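Sulo 旅行毛巾(鼠尾草绿)

古城遗址、石头台阶、没有树荫的山坡,下午还要跳进海里游一圈——Sulo 就是照着这种日子做出来的毛巾。我们 Nonon 的几个人都爱往有老城墙的海边跑,包里的东西一年比一年少,毛巾却一直在,所以这一条我们真的花了很多心思,也真的很喜欢!

适合带去哪里

Sulo 最早是为爱琴海沿岸的行程设计的。那一带的遗址往往离水很近,上午看剧场和神庙地基,走一段土路就到了小海湾,码头边没有更衣室,也很少有地方租躺椅。一条够大的毛巾可以铺、可以披、可以围起来换衣服,看完日落坐敞篷船回港时还能挡风(八月的傍晚风其实不小)。

去年八月,Clémence Tanguy 带着第一批样品走了两个星期,每天换一个镇子住。她写回来的邮件很长,大半在讲无花果和一家只卖鱼汤的馆子,毛巾只占了一小段:晚上洗完搭在阳台栏杆上,早上收起来就走,没有一天是湿着进包的。

面料与手感

表面是细细的凹凸纹理,摸上去有一点颗粒感,沙子抖两下就掉,这一点我们自己特别得意。比起厚绒毛巾,它没有那么蓬松,刚拆开时还会觉得略硬,洗过几次以后会软下来。喜欢酒店那种厚毛巾的朋友可能要适应一下。

颜色是偏灰的浅绿,强光下看会更淡。Rozália Katona 调这个颜色时,桌上一直放着一小束晒干的鼠尾草,她说橄榄树叶子的背面也是这个颜色。
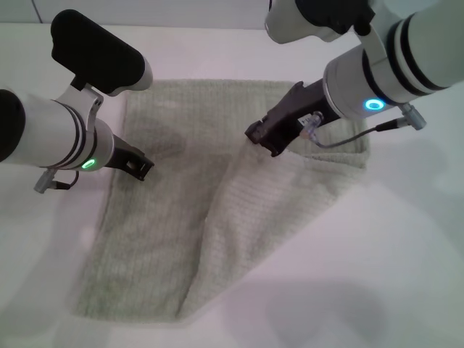 折叠与收纳

先对折,再对折,然后从窄的一头卷起来,卷的时候顺手把空气压出去。卷好以后可以竖着塞进 30 升背包的侧边,也可以压在衣服上面当缓冲,包着陶罐、橄榄油瓶之类的纪念品也很合适。随附的收纳袋用的是抽绳,我们试过拉链,进了沙子就很难拉,最后还是换回来了。

洗护

初次使用前请单独过一遍清水。
机洗最高 35 度,和深色衣物分开。
不要用柔顺剂,会影响吸水。
海水泡过之后尽早用淡水冲一下,盐分留在布里会发硬。
可以低温烘干,不过挂起来晾也很快。

旅途里没有洗衣机的话,旅馆的洗手池加一点普通肥皂就够了。Lucero Villca 连沐浴露都用过,毛巾没事,就是泡沫冲了好久。

常见问题

能当野餐垫吗?
可以,草地和沙滩都行。碎石多的地方建议下面再垫一层,石头棱角会勾线。

进清真寺或修道院时能当披肩用吗?
我们自己这么用过,披肩膀、围在腰上都可以。各处要求不同,以门口的告示为准。

会不会掉色?
第一次洗水里可能有一点颜色,之后就基本没有了。

有别的颜色吗?
目前就这一种绿色。Abhishek Tomar 正在试一种很接近赤陶的红,我们看过小样,非常漂亮,做好了会放到这个页面上来。

批次与购买

首批 1000 条在 Tedham 仓库发货,通常 4 个工作日内寄出。出发日期比较紧的话,下单时在备注里写明,Abhishek Yadav 会尽量先安排。Howlader 的门店也有少量现货,可以先去摸一摸再决定,店里那条样品已经被很多人摸软了,和新的手感会有差别。

带它去了什么好地方,欢迎写信告诉我们!尤其是那些地图上只标了一个小点的遗址,我们正在攒下一趟的路线。

页面更新:2023年2月15日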